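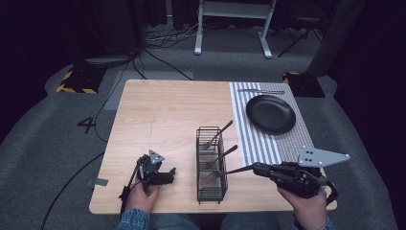

Bae reckons you can skip the time alignment step if both grippers share one clock, and Sirkport's reply on the tracker was that a shared clock still leaves the camera exposure delay in the data. We side with Sirkport, so this page keeps the step in.

Docs > Grunulik > Recording > Aligning two-hand sessions

You need Grunulik 3 or later and one recorded session with both hand streams.

1. Open the session folder and run grunulik check. It lists the streams and any gaps. Fix missing streams before going further.

2. Run grunulik align --ref left. The tool matches finger width against the wrist view and writes one offset per hand.

3. Look at the offsets. Our last table-setting session gave 7 ms on the left and 431 ms on the right. The second figure was a buffering fault in the recorder, so we restarted it and recorded again.

4. Set the open position for each gripper. Choose a moment with the fingers apart and nothing between the pads, then save it with grunulik zero.

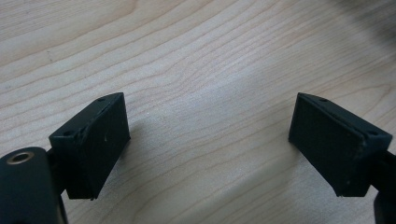

Do I have to redo the zero for every session? Only after the fingers or pads have been changed.

5. Run grunulik export. Episodes shorter than 2 seconds are dropped by default. Use --keep-short if your policy is trained on small corrections.

If the export stops with "width out of range", go back to step 4 and pick another moment. The colour settings have no effect on this error.

Brudard Robotics documentation | Contact | Copyright Brudard | Back to top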